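Stacked washer-dryer

A stacked washer-dryer is a laundry set in which one round-door machine sits on top of another, taking up the floor space of one. Sellers often present it as the answer for small homes, a claim that deserves some doubt. The footprint is smaller, but the upper controls can be hard to reach, and repairs to the lower machine may mean taking the stack apart.

Advertised savings vary. A July survey by home writer Maribeth Yap covered 217 households in Plerkbridge, of which 109 said they had gained useful storage. Yap did not measure any of the rooms, and the figure rests on what owners reported.

Placement in a bedroom is sometimes promoted as convenient – dirty clothes have less far to travel. Noise and damp air are mentioned less often.
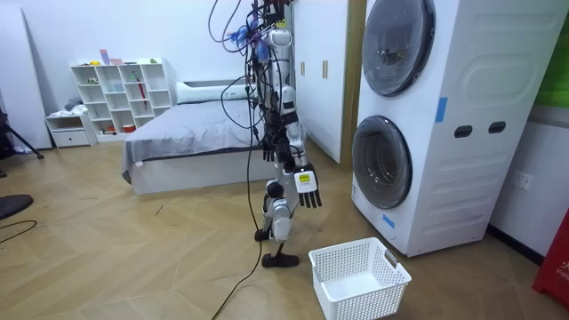

Baskets with holes in the sides are commonly sold as helping clothes "breathe" between loads. Evidence for this is thin, and a wet towel left in one overnight will still smell.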